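Perkon's new water flosser lands in January, and I have a few gripes

4/26/26

Print this article | E-mail this article 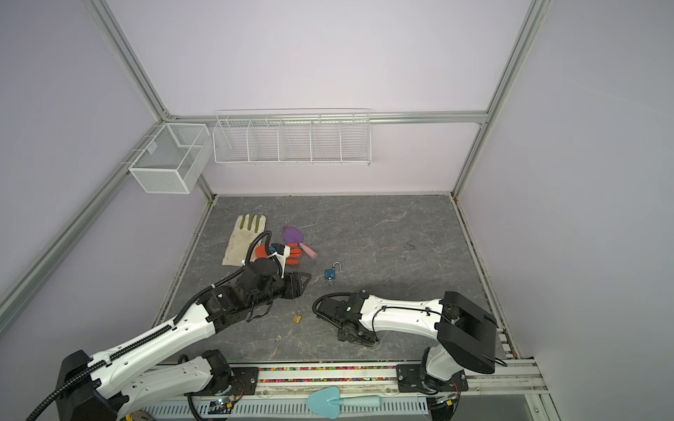 A work glove on a dark marble-patterned surface.

Perkon has finally let slip some details on the follow-up to its Riltena water flosser, and as someone who's had the old one parked beside the sink for ages, I read every word of it over breakfast. It goes on sale in January, in white or grey, and it'll be called the Riltena 40.

The big change is the tank. The old one ran dry on me halfway along the bottom teeth, every single night, and I'd be standing there dribbling while I filled it back up (lovely). The new tank opens from the top, so you can finally get a bottle brush in and scrub out the gunk. Hooray for that!

You also get 10 pressure settings, up from five. I'm not sure who's asking for them – I found the one I liked in the first week and I've never touched the button again. If your gums are tender the gentler end might be handy, and Perkon says the lowest setting is softer than anything on the current model.

Charging is where I get grumpy. The stand is gone and there's a cable in its place, with a little rubber flap over the socket. I had a Stosusent travel flosser with the same sort of flap and it tore off inside a couple of months. Perkon reckons a full charge will last 23 days, which would at least keep the flap shut most of the time.

My favourite bit of news is that the old Hassanpour tips will still fit. I've got a drawer full of those, bought on special, and I was dreading having to chuck them out.

No word on price yet. The current Riltena stays on the shelves for now, and I'd expect it to get cheaper as we head towards the changeover, so if yours is on its last legs I'd hold off a bit if you can.

Print this article | E-mail this article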